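Speaker notes: "What the label doesn't say"
Clothing resale evening, Trarkska hall, 2024-08-16
Speaker: Yến Trịnh

OPENING (keep it short, they've just eaten)

Thank Hiếu for the introduction. Say up front that I sell used clothes for a living, so I have a stake in this. I want people to buy secondhand. I also think a lot of what gets said about it is sales talk, including some of what I used to say myself.

Ask for hands: who has donated a bag of clothes in the past year? Then: who knows where it went? Wait. Don't fill the silence.

1. THE DONATION STORY

The usual version is that you drop off a bag and a grateful person wears your sweater. I believed that for years. Then I started buying sorted lots from Multex and saw what a lot looks like when it arrives. One had 96 pieces in it, sold to me as "grade A, ready for the rack." I put 6 on the rack. Stains, dead elastic, a wedding dress with one sleeve. Somebody graded that.

Grade A according to whom? I asked. I got a brochure.

(Pause here. If there's a laugh, let it go by.)

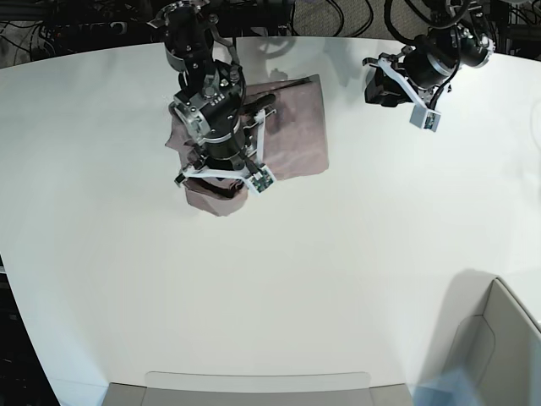
Slide 2. Fabric on the table.

2. "QUALITY" AS A WORD

Every shop says quality. I say it too, it's painted on my window at Đoàn. Ask the next person who says it what they checked. Did they turn the thing inside out? Did they look at the side seams, the underarms, the inside of the collar? Most buyers squeeze the cloth, say "ooh, that's nice," and pay.

Squeezing tells you very little. A finish can make poor cloth feel soft for as long as it takes to get it home. Ask me how I know. I bought two boxes of tees from a closeout on the strength of one squeeze and they pilled like an old couch.

Things I would rather people did:
Hold it up to a window.
Pull gently across a seam and see if the stitches gape.
Look at the hem. If it waves, walk away.
Smell it. Yes, in the shop.

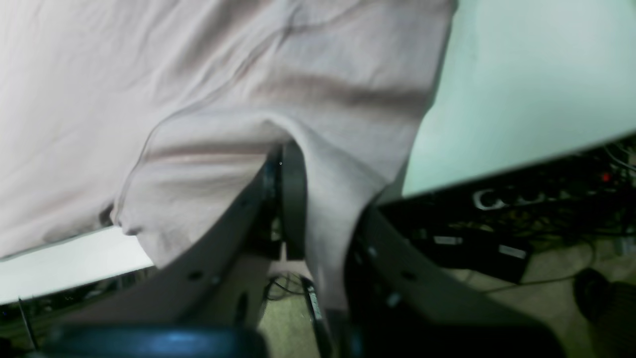 Slide 3. Creases and folds in pale cloth.

3. THE LABEL

Fiber content is useful and I read it every time. "Premium," "heritage" and "conscious" are not fiber content. I'd like to hear what a conscious T-shirt is conscious of.

Care symbols are worth learning, with one doubt attached. I suspect plenty of "dry clean only" tags are there to protect the maker. I have hand washed some of those pieces and they came out fine. I have also ruined a rayon blouse that way, so don't quote me as permission.

Size numbers: skip this if running late. Just say try it on.

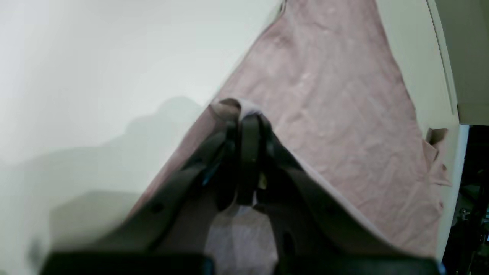 Slide 4. Pinched fold, pink cloth.

4. APPS THAT PRICE YOUR CLOSET

Careful with the tone here, there may be fans in the room. I tried Filex for a month last September. You enter the brand and the condition and it gives you a resale value. It liked my closet very much. I listed six things at the prices it gave me and two sold, both after I cut the price.

An asking price is what someone hopes for. If an app can't tell you whether its numbers come from asking prices or from completed sales, treat the answer as entertainment.

Hiếu will disagree with me on this and he can do it in the Q&A. He thinks the numbers get better as more people use it. Maybe. I'd want to see the sold listings first.
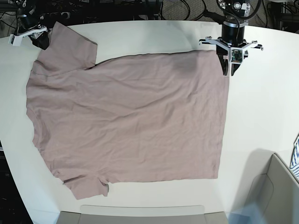
So what is a plain used T-shirt worth? In my shop, not much, and I won't pretend otherwise. Basics bring people through the door. Coats pay the rent. When a reseller tells you they make a living on T-shirts, ask to see the receipts for shipping.

5. WHAT I DO NOW

I buy less from sorted lots and more from people who carry the bag in themselves. I open every bag in front of them. It's slow and sometimes awkward, and a few have walked out offended over a moth hole. Fine.

I stopped writing "like new" on tags. I write what's wrong with the piece instead. Returns went down, though it was also a quiet season, so I can't swear to the cause.

Q&A

Likely questions: donation bins (say I don't know who empties the ones on our street), moths (freezer, sealed bag, then check again), whether I buy kids' clothes (no).

Leave the price list on the side table. Give the clicker back to Hiếu.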